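4 min read

I've now sat through 55 minutes of a webinar called Law Without Stress, and I'd like most of them back.

It was put on by Nistgate, who sell training to solicitors' firms, and it cost £32 if you booked before the end of August. The main speaker was Iraís Tovar, who used to do employment work in Endon and now coaches lawyers on their workload. She speaks well and I don't doubt she means it. But her advice came down to breathing, saying no to things and keeping your phone out of the bedroom. Try saying no to a partner at six in the evening when completion is at noon the next day.

What I wanted was something on targets. At my first firm in Trelbridge we were expected to record roughly 2,000 hours a year, and no amount of breathing makes that a shorter day. I typed a question about it into the chat box. It was called "a great point" and then we moved on to sleep.

Zeyu Lü, who trained with me, thinks I'm being unfair. His view is that a junior can't change the targets but can change how they cope, so why not teach that bit? Fair enough – though it does suit the firms rather well, doesn't it?
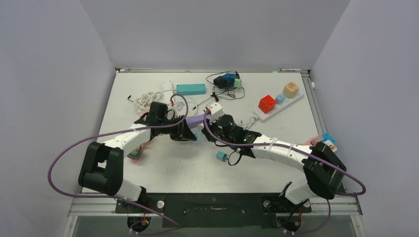
The follow-up email came on Sunday, of all days, offering the full course for £399 with a certificate at the end. I asked whether anyone had checked if people who took it were still in their jobs a year later. The reply said the feedback had been very positive. I haven't booked.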